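November 12, 2023

Two loads of laundry, a pot of lentils and then finally (finally!) some time with the budget for the Mangundap trip. I've been putting it off since May and I don't even know why, I love this stuff once I get going. The ferry from Gornby is 308 for the both of us if we book before the holidays, and the bus after that is 52, so we're doing way better than I was afraid of. I may have done a little dance in the kitchen.

The big question is still where to sleep. Vernerard has that cute guesthouse up the hill with the breakfast everybody raves about, but it's a long walk down to the water and my knee has been grumpy all week. Gralik is flat and close to everything and kind of ugly. I keep going back and forth! Two nights in each, maybe? That means packing up in the middle, and I hate packing up in the middle.

Also I need new walking shoes. The old ones leak on the left side and I've glued them once already. I'll look at the outlet place after work, and if they don't have my size I'm ordering online and hoping for the best. 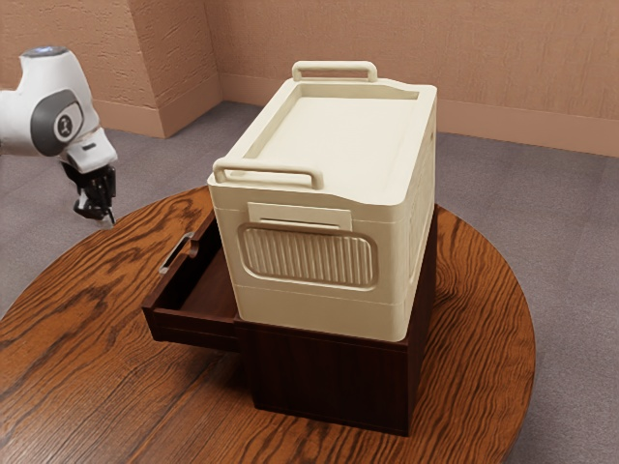 Oh, and I have to check my passport. I think it's good through next year but I thought that last time too, and that was a very expensive surprise. It should be in the blue folder with the car papers. Going to look before bed.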